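How to Sort and Bin Small Bedroom Items on a Table
Posted by Yareli Arriaga, 17 September 2018
Filed under: Storage, Bedrooms

Scope

This page covers small loose items that collect in a bedroom: pouches, folded textiles, packing foam, bagged odds and ends, cords. It does not cover clothing on hangers, shoes or bed linen. Those are on the Kosance wardrobe page.

The method uses one table, one clear bin and one pass through the pile. It suits a room where the bed is already made and cannot be used as a sorting surface.

What you need

A table next to the bed or against a wall, cleared and covered with a cloth
One transparent plastic bin, open top
A tape measure
Small clear bags for loose parts
A pencil and paper labels
A scrap bag for material that will leave the house

The bin I use is an Olen, 39 cm on the long side. Any clear bin of similar size will do. An opaque bin works mechanically, but you lose the ability to check the contents from the side, and you will end up taking everything out again in October when you go looking for one pouch.

Kustport sells a taller version with a lid. I don't recommend it for this job. Soft items settle to the bottom and the upper third stays unused.

Step 1. Prepare the table

Lay the cloth flat and pull it square. If the cloth has a lace edge, keep hard and sharp-cornered items away from it. Openwork catches on zip pulls, buckles and the corners of plastic packaging, and a pulled thread in lace is difficult to repair.

A patterned cloth is fine for fabric items. For pins, beads or screws, put a plain tray on top first. Small metal parts disappear against a busy print.

Step 2. Empty the bin

Take everything out of the bin and set the bin at the back of the table, on its side if there is room. Wipe the inside with a dry cloth. Check the base for cracks. A cracked bin can still hold textiles, but don't put bagged small parts in it.

Keep the bin in reach. If it goes on the floor you will bend for every item.

Step 3. Group by stiffness

Most guides sort by purpose. For a small mixed bin, sort by how the item behaves when packed.

Rigid: foam blocks, boxes, hard cases
Semi-rigid: bagged parts, rolled belts, padded pouches
Soft: empty drawstring pouches, scarves, small folded cloths

Purpose can be written on the label later. Stiffness decides where the item sits in the bin, and it is much quicker to judge by hand.

Don't stack the groups at this stage. A slab on top of soft goods hides what is beneath it and leaves creases that take a while to drop out.

Step 4. Decide on the foam

White granular packing foam sheds beads when a corner is rubbed or broken. Run a thumb along each edge over the scrap bag. If beads come away freely, discard the block or wrap it. If the edge holds, the block can be kept as a spacer.

Measure it before deciding. A useful spacer is at least 30 mm thick and shorter than the inside width of the bin. Anything larger has to be cut, and cutting indoors makes more mess than the block is worth. If you must cut it, score with a sharp knife and snap the block inside a large bag.

Keep one block per bin.

Step 5. Deal with the cords

Drawstring pouches cause most of the tangling in a mixed bin. For each pouch:

1. Open the neck fully and check that the pouch is empty.
2. Close the neck and draw both cords to equal length.
3. Leave any end knots in place. They stop the cord from running back into the channel.
4. Flatten the pouch and fold the cords back across the body.
5. Roll from the closed end toward the neck and tuck the last of the cord under the roll.

If a cord is frayed, trim it and re-knot it before rolling. Cotton cord needs a larger knot than synthetic. Don't wind the cord around the outside of the pouch. It works loose and hooks on whatever is placed next to it.

Foam, drawstring pouch and cords on the sorting table:
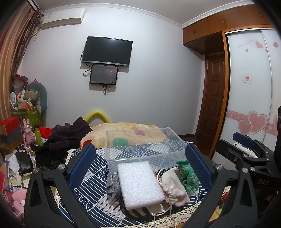
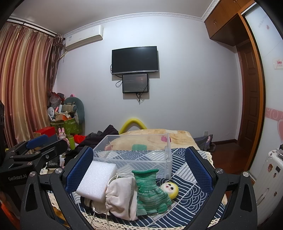

Step 6. Fold the textiles

Fold small textiles to the height of the bin and stand them on edge. Puckered or elasticated fabric will not hold a sharp fold, so roll it loosely. Striped fabric is easier to identify later if the fold leaves both colours showing.

Keep a maximum load of 400 g of soft goods for a bin this size. Above that, the items at the bottom compress and the sides begin to bow. A kitchen scale is accurate enough.

Step 7. Load the bin

Stand the bin upright. Place the foam spacer first, vertically against one short wall. Put the bagged parts next to it with the bag openings facing up. Fill the remaining length with folded textiles, then place the rolled pouches along the top.

Leave 2 cm free below the rim. This allows the bin to slide under a shelf without the contents dragging.

Step 8. Label

Write the label in pencil and fix it to the outside of the short wall opposite the foam. List the contents by type only. A Gallegos card holder fits over the rim if you don't want adhesive on the plastic, although it takes up some of the rim clearance.

Common faults

Bin bulges at the sides: too much soft material. Remove the thickest textile and weigh again.

Foam beads through everything: the block was not checked in Step 4. Take the contents outside, shake each item separately and wipe the bin with a slightly damp cloth. A dry cloth builds static and the beads will cling.

Cords tangled after a few weeks: the pouches were rolled from the neck. Unroll them and repeat Step 5 from the closed end.

Bagged parts leaking: replace the bag. Tape over a split thin bag lifts at the corners after handling.

Clearing the table

Shake the tablecloth out of doors before refolding it, lace side inward. Tie off the scrap bag and check the local collection rules for foam, as many areas don't accept it in the household recycling bin.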